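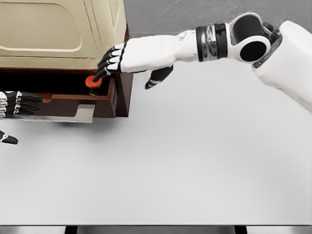
Our group set out to test a claim we kept hearing in storage advertising, that people lose less stuff when they own more drawers. Bhupendra Tyagi found it on the Evmont website, where it was stated with no source, and we doubted it from the start. An open drawer in a wooden cabinet, next to a plain white tabletop, is pretty much the picture every one of these companies wants in your head. We wanted to know if the drawer does anything the tabletop doesn't.

We asked 40 students in two dorms to keep a log in August. Each time they looked for keys, a charger or an ID card, they wrote down where they looked first and how long it took. That gave us 583 usable entries. Half the students had the Dultar drawer unit the college supplies, and the rest had only a desk and shelves.

The drawer group was slower. Their searches took 20 seconds longer on average, mostly for small things that had slid to the back. Sneha Malhotra thinks this shows drawers hide things. I'm less sure. People timed themselves, and several logs look like they were filled in all at once on a Friday night. The drawer rooms were also shared rooms, so a roommate could have moved things.

We can't say that drawers make you lose your keys. We also found no support for the Evmont claim, and their customer service did not answer our two emails. If we ran this again we would time the searches ourselves and use single rooms only.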